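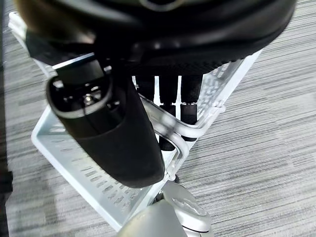
Figure 4-1. Wrist view with the hand over the slotted tray. Note how much of the view the hand itself takes up.

4. RECORDING DEMONSTRATIONS

This section covers recording by hand guidance with the Cistent recorder and the wrist camera. It assumes you have finished the arm set-up in Section 2 and the camera check in Section 3. If you skipped the camera check, go back and do it. Most of the bad sets sent to us for review were bad before the first episode was recorded.

A word about expectations. The Nallow trainer will accept anything you give it. It will show a loss curve that goes down, and it will write out a policy file with a reassuring name. None of this tells you that the arm has learned the task. Please read 4.5 before you promise anyone a date.

4.1 Before you start

You need:

Arm powered and homed, with guidance mode switched on
Wrist camera connected and showing live in the Cistent window
Foot switch plugged into port 2 on the recorder
The object you are going to use, plus its spare if you have one
A written start condition and a written end condition for the task

The last item is the one people leave out. "Pick up the tray" is a title. A usable end condition says where the tray is, whether the fingers are open or closed, and how long the arm has to hold still. If two operators read your condition and would stop the recording at different moments, rewrite it.

4.2 Checking the wrist view

1. Move the hand by guidance to the start position over the object.

2. Open the live view at full size. Do not judge it from the thumbnail.

3. Find the part you mean to grasp. With a tray like the one in Figure 4-1, that could be the white tubular bar or the raised rim. Decide now. Operators who decide in the middle of an episode teach the policy to hesitate.

4. Close and open the fingers once, slowly, and watch what they cover. In Figure 4-1 one black finger runs across the left and center of the view, and a good part of the tray is behind it. If your grasp point disappears well before contact, the policy will be working from memory it may not have.

5. Look at the background. A striped carpet gives the encoder a lot of detail that has nothing to do with the task. You may keep it if the robot will work on that same carpet. If it won't, record on at least one other floor as well.

6. Save a reference still with the Mark button.

NOTE: White objects on pale flooring wash out easily. Lock exposure after step 6. Automatic exposure shifts as the black hand moves in and out of view, and the shift can become a cue the policy relies on. We have seen a policy close its fingers on a brightness change with no object there at all.

CAUTION: Do not move the camera to get a nicer picture once the first episode has been saved. A set recorded with two camera positions should be treated as two sets.

4.3 Recording an episode

1. Place the object by the start condition. Vary its angle and position within the limits you wrote down.

2. Return the hand to the start position. The recorder will not check this for you, whatever the green light suggests. Green means storage is ready.

3. Press the foot switch once. Wait for the tone.

4. Guide the arm through the task at an even pace. Keep your own hands on the guidance handle, behind the camera.

5. Hold still at the end condition until the second tone.

6. Press the foot switch again to stop.

7. Mark the episode Keep, Discard or Failed before starting the next one.

8. Let go of the handle and reset the object.

WARNING: Fingers can be pinched between the gripper and a rigid object such as a tray or bar. Keep one person at the stop button whenever the arm is under guidance. Do not reach in to straighten the object while recording is on.

NOTE: Failed and Discard are different. Failed is an honest attempt that missed. Discard is for a dropped cable, a phone ringing, a hand in view. Nallow can make use of failed episodes if the option is turned on, but the gain is smaller than the menu text implies. It can't make use of a phone ringing.

4.4 How many episodes

The quick start card says 100 episodes per task. Treat that as a place to stop and look. It is not a threshold and we would like it removed from the card.

On our Lemside bench, a tray task was recorded to 211 episodes. On review, 37 of them had been marked Keep although the operator stopped before the end condition. The policy trained on the full set let go early, as it had been shown. Removing those episodes helped more than any setting in the trainer. One task on one bench proves little, so run the same review on your own set before you believe us.

To review a set:

1. Open the set in Cistent and sort by length.

2. Watch the shortest and longest episodes all the way through.

3. Check the last frame of every Keep episode against your written end condition.

4. Look at the spread of start positions. If every tray sits at the same angle, you have recorded one example many times.

5. Change marks where needed and save the set under a new name. Do not overwrite the original.

The Głowacki score shown beside each episode measures how smooth the motion was. It does not measure whether the task was done. A very smooth miss will score well. Sorting by this number and deleting the bottom of the list is quick and popular, and it tends to remove the episodes where the operator had to correct a poor approach. Those corrections are often the most useful thing in the set.

4.5 Testing what was learned

Test with the real arm. Playback on recorded episodes only shows that the policy can repeat motions it has already seen.

1. Set aside a group of start positions before recording and never record from them.

2. Load the policy and set arm speed to Low.

3. Run each set-aside position. Write down the result against the same end condition used for recording.

4. Remove the object and run the policy from the start position. It should stop or search. If it goes through the whole grasp on empty floor, it is following a path and paying little attention to the camera.

5. Cover the camera and repeat step 3 with one person at the stop button. If the results barely change, go back to 4.2.

6. Change one thing, such as the lighting or the floor, and run step 3 again with the camera uncovered.

CAUTION: An untested policy may move sharply after loading. Clear the area and stay outside the reach of the arm.

Report results as successes out of attempts, with the number of attempts stated. "Works most of the time" is not a result. Nor is a video of the one good run, however well it is lit.

4.6 Common problems

Hand stops short of the object
Check for episodes ended early. Check that the frame rate in Nallow matches the recorder. The import dialog guesses this value and does not always guess right.

Fingers close in the wrong place, always by the same amount
The camera has probably moved. Compare the live view with the reference still from 4.2. The position of the finger in the view should match when the hand is in the same pose.

Fingers close in a different place each time
The grasp point may be hidden too early, or operators may have used different grasp points. Watch a few Keep episodes from each operator.

Good results in the morning, poor in the afternoon
Daylight. Close the blinds or record at both times of day. More training on the morning set will not fix it.

Trainer recommends a larger model
It usually does. Finish the review in 4.4 first.

4.7 Storing the set

Export with marks and reference stills included. Both are off by default. Put the written start and end conditions in the same folder as plain text, along with the camera mount position and the floor used. A set without these notes can still be trained on, but there is no good way to tell later what it was supposed to teach.

Continue to Section 5 for loading a policy at start-up. Do not enable automatic loading until the tests in 4.5 have been run.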